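Tukness Ward Transfer Chair

Made by Jullar for hospital wards, day units and residential care 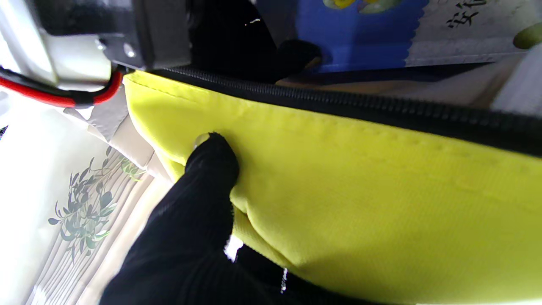

Yellow-green fabric bag with long black zip, close up

Anyone who has spent time on a busy ward will know how much of the day goes on getting people from one place to another. Bed to chair, chair to bathroom, down to X-ray and back again before lunch. We started work on the Tukness because the nurses and porters we supply kept telling us the same thing, that their old transfer chairs were fine for the first year and a misery after that, with wheels that wandered off to the left and footrests that had to be kicked into place. So we took our time over this one, and we are really rather fond of it!

The Tukness is a four-wheeled transfer chair with a padded seat, a high back and armrests that swing up and out of the way for a sideways move. It is pushed by a member of staff or a visitor and is not meant to be driven by the person sitting in it. If you are looking for a self-propelled chair, please have a look at the Munlow instead, which has large rear wheels and comes in two seat widths.

Seat and back

The cushion lifts out in one piece and can be wiped with the usual ward cleaning products. There are no buttons or piping for crumbs to hide under (a small thing, but the domestic teams do thank us for it). The back reclines to 3 positions, and the lever can be worked with either hand. Most people find the middle one comfortable for a longer wait, say in outpatients, where forty minutes can easily turn into an hour and a half.

Brakes and wheels

One pedal at the back locks both rear wheels together. It goes down with an ordinary shoe and comes up with a tap of the toe, and there is a green and red marker on the pedal so you can tell from a standing height whether the brake is on. Front wheels swivel freely and can be set straight for long corridors.

Sizes and weights

Maximum user weight: 154 kg
Seat width: 50 cm
Seat depth: 40 cm
Overall length with footrests folded: 80 cm
Back positions: 3
Colours: slate, sea blue, plum

What comes with it

Each chair arrives assembled apart from the footrests, which clip on without tools. You will also find a spare pair of armrest pads, a printed user guide and a laminated card for the ward office showing the brake and recline levers. A drip pole, an oxygen bottle holder and a notes pocket are sold separately and fit all Tukness chairs, including those bought before the new footrest came in last June.

A word from Ocampo House

"We had two on trial in the day unit and I'm afraid we were very slow to give them back," writes Ka-ming Tsao, who manages the therapy team there. "Our older patients like the height of the arms when they are getting up, and my staff like that the thing goes where you point it. I would have liked a fourth colour, but you can't have everything."

Ordering and trials

Hospitals, hospices and care homes can borrow a chair for two weeks before making up their minds, and we collect it again at our own expense. Please tell us which department it is for and whether there is a lift, as our drivers like to know what they are walking into. Orders for a single chair normally go out within five working days. Larger orders take a little longer, and we will ring you to agree a delivery date.

Servicing is available once a year on site. We check the brakes, wheels, recline and frame, and replace worn pads while we are there. Parts are kept for ten years after a model is withdrawn, so please do hang on to your serial number, which is on the plate under the seat.

Page updated 2023-10-01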